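Firkex Modular Training Panel: Equipment Review

Prepared for the Flatenthorpe Technical Learning Center
11 April 2020

Purpose of the Review

The Center was asked to advise on a replacement for the bench panels used in its introductory course on electrical controls and measurement. The Firkex panel, supplied through Hellberg, was placed on trial with two groups of adult learners. The findings below concern the panel as a teaching aid. Its suitability for use as a measuring instrument in its own right was outside the scope of the trial and is not considered.

Construction and Layout

The panel is assembled from separate sections whose edges interlock in the manner of a jigsaw puzzle. Sections can be pressed together by hand on a flat surface, and no tools are called for. Reviewers found the joints firm once closed. Taking the panel apart is harder than putting it together, and the instruction sheet gives this subject a single line. Learners with limited hand strength asked for help at this stage more often than at any other.

The sections are finished in light gray and dark teal blue, with the joined edges clearly visible between them. The contrast is good under ordinary classroom lighting. White markings on the dark areas can be read from a normal seated position, although they are small for demonstration purposes, and an instructor working in front of a group will need to state aloud which position is being used.

Slider Controls

The slider controls received the most attention during the trial. Each has a square white button marked with a blue triangle, which serves as a pointer. The button moves sideways along a narrow slot, and its position is read against the numbers printed on a strip beneath it. Learners understood the arrangement without explanation. 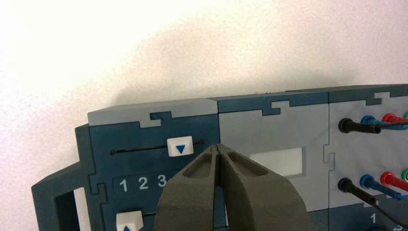

Movement along the slot is smooth but offers little resistance, and the positions are not marked by any click that can be felt. A learner who is watching another part of the panel may therefore stop between two numbers. In a course that teaches the habit of setting a control and then confirming it, this may be considered useful practice. For timed exercises it is a disadvantage, and the Center recommends that instructors allow 30 seconds for checking before each exercise begins.

Connectors

The plugs on the connector section are arranged in two rows, with the colors following the same order in each: black, blue, red and green. Repeating the sequence was a sensible decision. Written instructions can refer to a row and a color, and this proved sufficient in every exercise used. Instructors should nevertheless confirm that learners with color vision deficiency are given an alternative method of identification. The panel does not provide a satisfactory one.

The plugs sit close together. Reviewers were able to remove one without disturbing those beside it, but only when gripping the body of the plug squarely. Pulling on the lead should be discouraged from the first session.

Documentation

The instruction booklet, prepared by Kushwaha, runs to 40 pages and is clearly written. It contains 6 graded exercises, of which the first four are suitable for beginners. The remaining exercises assume knowledge that the booklet does not supply. A revised edition is expected in May, and the Center has asked that a section on separating and storing the panel be included.

Storage and Care

Each panel should be stored flat. Dust collects in the slots and along the notched seams and can be removed with a dry, soft brush. Liquid cleaners should be kept away from the openings. The side bracket projects beyond the body of the panel and should be allowed for when shelf space is measured.

Assessment

The panel is recommended for introductory courses, subject to the remarks on color identification and on the feel of the sliders. It is less well suited to large-group demonstration. Departments that wish to borrow a trial unit should apply to the Center in writing, stating the course title and the length of loan required. Loans of up to 30 days can be arranged, and units must be returned fully assembled with all leads in place.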